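Newsletter > Spring > Table Games

Green Blocks on the Big White Table

The block table is back on the Monday schedule at the Wulisska Games Library. It runs for 90 minutes in the carpeted room, starting when the front desk opens. You don't need to sign up. If the table is full, the card games next door have space most weeks.

We are using the green blocks from the Paisan set. They are small and rectangular, with shiny green tops, white sides and rounded corners. Most people start by pushing a few into a line and turning the last one to see where the line wants to go. That is a good way to start, and it is close to how the first game works.

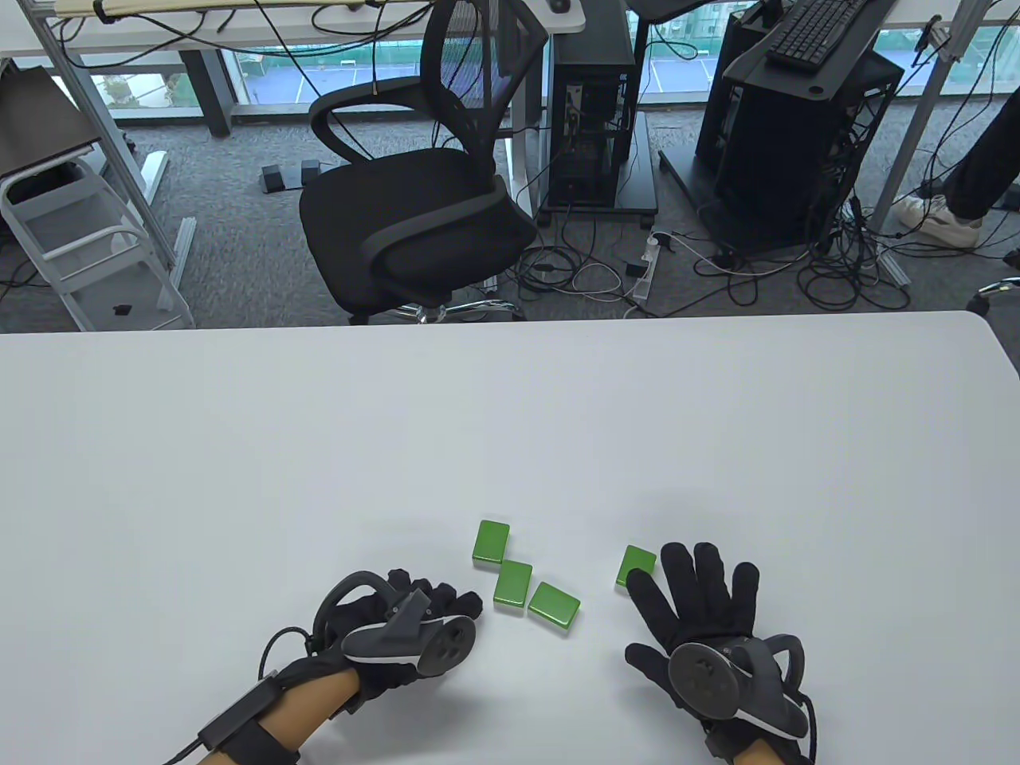
By Orathai Boonchu
Posted 2022-04-18

The first game is called Steps. One player puts down a block anywhere on the table. The next player sets a second block near its lower corner, close but not touching. The third block goes below that one and farther to the right, and it may be turned to any angle. After three blocks the chain can change direction. Players take turns until someone touches a block that is already down, and that player sits out until the next chain. A short chain takes a minute or two. The long ones can use up most of a session, especially with people who like to think.

You may keep one block beside your hand while you decide where it goes. It doesn't count as played until you let go of it. We had some discussion about this last August, when the rule was that a block counted as soon as it touched the table. The older rule led to a lot of blocks being held in the air and a lot of blocks being dropped. Paweena Nuchit wrote the new wording and it is now on the card inside the lid.

The second game is Fistus, which some of you will know from the Grosen evenings. It is played with the same blocks but you build toward the middle from opposite sides. We play it with two or four people. With an odd number, one person keeps score and swaps in after each round. Fistus needs more room than Steps, so please don't start both at the same table.

A few notes on handling. The glossy tops show fingerprints, and they slide more easily than you may expect on a smooth table. Push a block with a fingertip on top if you want to move it a little. Pick it up by the sides if you want to move it a long way. Blocks that stand on a narrow side will tip if the table gets bumped, so leave your bag under a chair and keep drinks on the shelf by the door.

If a block goes over the side, stop and find it before play goes on. The gray carpet is kind to the corners, but it is easy to step back onto a piece. We lost two last year and found one of them in the vacuum cleaner.

Blocks are counted back into the tub at the end. The full set is 100, and the number is written on the lid. Please count in tens, with the green sides up, and check that the rule card is in there too. If you come up short, leave a note on the tub with the number missing so the next group knows. Sticky blocks can go in the small bowl by the sink. Wipe them with a damp cloth and dry them before they go back. Don't soak them.

Several people have asked whether we could put out a larger set for the summer. The library has a second tub in storage, but it has not been sorted and the pieces are mixed with parts from other games. Paweena is going through it on weekday mornings and would be glad of company. She has done the top layer so far. Some 2000 pieces are in there by her estimate, and many of them are counters and pegs that need to go back to their own boxes.

We would also like to hear about games you have made up with the blocks. Write the rules on one side of a sheet of paper and leave it in the tray at the front desk. We'll try one new game a month. Last month's was a copying game in which one person lays out a pattern, covers it with a tray, and everyone else builds it from memory. It went well with four blocks and badly with nine. The rule sheet is in the binder if you want to play it again.

The table is open to anyone with a library card, and children under ten should come with an adult. Borrowing the Paisan set to take home is possible from Thursday to Sunday. Ask at the desk, and bring it back by noon on Monday so it can be counted before we start.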